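Drulareck Practice Board Set for Processor Installation

Item group: Bench training equipment, computer hardware
Supplied by: Kenen Technical Education Supply
Page last revised: 2020-05-26

The Drulareck Practice Board Set is a teaching kit for courses in computer assembly and repair. It allows learners to practice seating and removing a desktop processor on a full-size motherboard. The boards and processors in the set are retired parts that have been checked for physical condition only. They are not intended to be powered on, and Kenen does not offer them for use in working computers.

The set was developed with Pascal Huet and Rongrong Luo of the Gilbert Vocational Center, where it has been in use in the introductory hardware course since November. A class set serves up to 28 learners working in pairs or in turn. Smaller sets are available on request.

Contents of the class set

12 practice motherboards, green, each with a processor socket and metal retention frame
28 practice processors with metal heat spreader
12 anti-static bench mats
12 screwdrivers for the frame screws
40 spare frame screws in a lidded tray
1 instructor binder, with copy masters for the exercise sheets

Heat sinks, fans, thermal paste and memory modules are not included. Instructors who wish to continue to cooler mounting should order the Kindar Cooling Supplement, which fits the same boards.

About the socket area

Each socket is held in a metal retention frame secured by screws. Learners can therefore work on the frame as well as the processor, and a worn frame can be replaced without discarding the board. The power components beside the socket have been left in place. They give the learner the same limits on hand and tool position that would be met on a board in service, and they should not be used as a rest for the screwdriver.

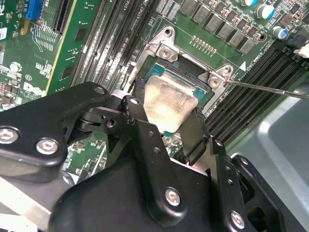 Processor held at an angle over the socket, with a screwdriver tip at the right-hand frame screw.

The practice processors have a bare metal upper surface. Fingerprints on this surface do no harm in training use and may be wiped off with a dry, lint-free cloth. The underside should not be touched. Processors are to be held by their edges and returned to the storage case after each exercise.

Suggested use

The instructor binder contains exercises in order of difficulty. The first deals with handling and orientation alone and uses no tools. Later exercises add the loosening and tightening of the frame screws, inspection of the socket under a magnifier, and the replacement of a complete frame. Written answers are not required, but a record sheet is supplied for centers that must keep evidence of practical work.

The class set is normally worked through in nearly 12 hours of bench time. Centers with shorter courses may leave out the frame replacement exercise, which is the longest.

Care and storage

Boards should be stored flat in the divided carton in which they are delivered. Do not stack boards directly on one another. Sockets should be covered when not in use; a cover is fitted to each board before dispatch. Screws that show wear in the head should be removed from the set promptly, as they slow the exercise and may damage the driver.

Boards with bent or missing socket contacts remain suitable for the frame exercises. They should be marked and kept apart from the others. Kenen will exchange damaged boards at a reduced charge when the old board is returned.

Ordering and inquiries

Orders are accepted from schools, training centers and registered employers. Please state the number of learners, the delivery address and the name of the person responsible for the equipment. Inquiries about course content should be addressed to Sveva Fabbri, Education Services. Inquiries about spare parts and exchanges should be addressed to Gwenaël Leblanc, Equipment Stores.

Related items

Kindar Cooling Supplement
Drulareck Memory and Storage Practice Set
Replacement retention frames, pack of 12
Socket covers, pack of 40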